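Plinik, a word list for small household things

README, 1 September 2020

Plinik collects everyday names for the things we keep at home, with 2,978 entries so far, and I love how odd some of them are! Sachiko Oda sent in most of the kitchen words.
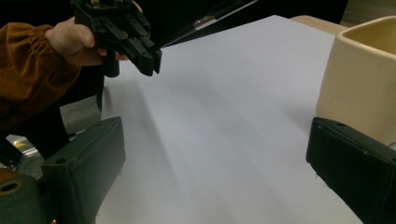 What's in it

Each line has a word, a plain meaning and the town where it was heard. Cups alone have 17 names, one for nearly every shape.
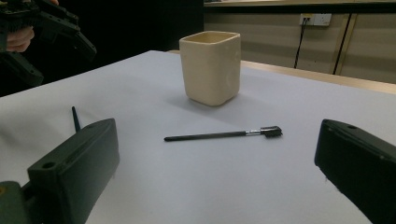
Genji Noguchi wrote in to ask for old spellings too, as his gran's words never match ours. They're coming in the next version, Olta.

Sending words

Put one word on each line, please, and add the town

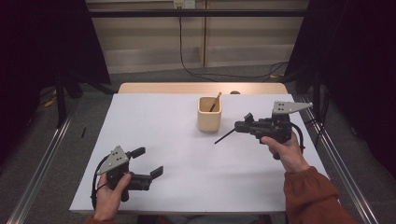

and, if you can, the year you first heard it. Guesses are fine (just put a question mark).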